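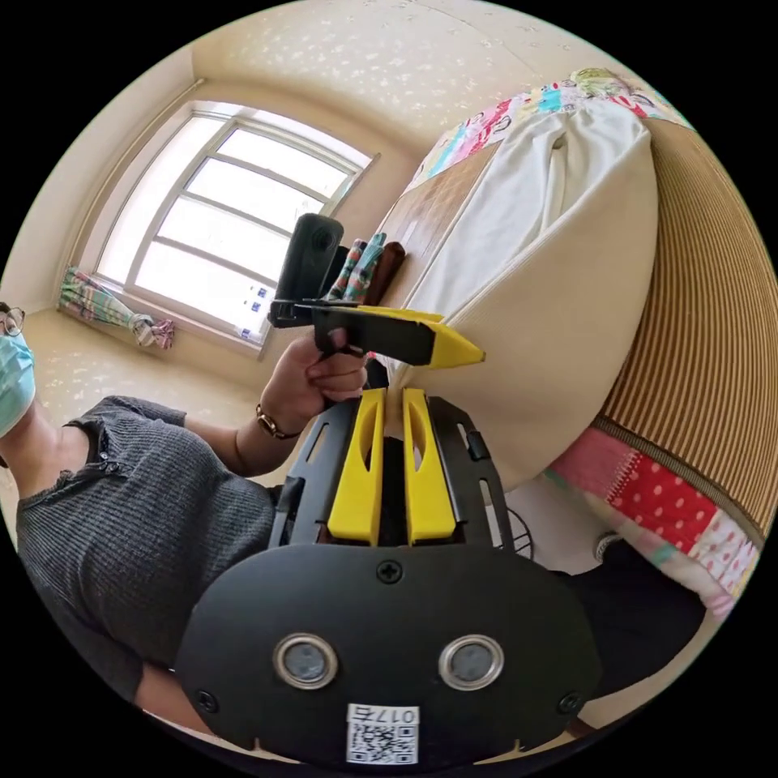 Since March I have had a small Ronis board on the shelf over my desk, and only this week it runs the way I wanted. I bought it second-hand from Junaid Shaikh, who used it in a ticket machine and had no more need of it. It has two serial ports, one network socket and a slot for a memory card. There is no fan, so it makes no noise at all.

My plan was simple. The heating controller in our house speaks only over a serial line, and I wanted to read the temperatures on my laptop. The board should sit between them and keep a log.

The first problem was the boot loader. It waits for a key for 11 seconds and then looks for a server on the network, also when the card is in the slot. I wrote to the supplier, Veltthorpe, and received a polite answer that the board is no longer supported. Then Nilmini Munshi found an old manual for me in which the setting is explained on one page. You must change the boot order and save it 2 times, once for each copy of the settings. I had saved it only once. 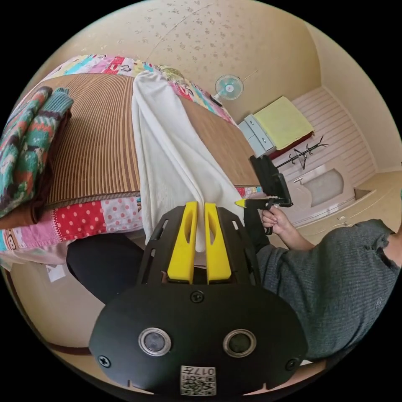 White knitted cloth over the edge of the bed, with the folded sweaters on the left.

The second problem was my own fault. I had crossed the wires for send and receive, and I looked for the mistake in the software during two evenings. After I changed them the first line came at once.

Now the board asks the controller every 1000 milliseconds and writes the answer to a file. This morning the file had 3492 lines and no errors. I would still like to have a proper case with a rail mount. If somebody knows a shop which sells them one by one, please write to me.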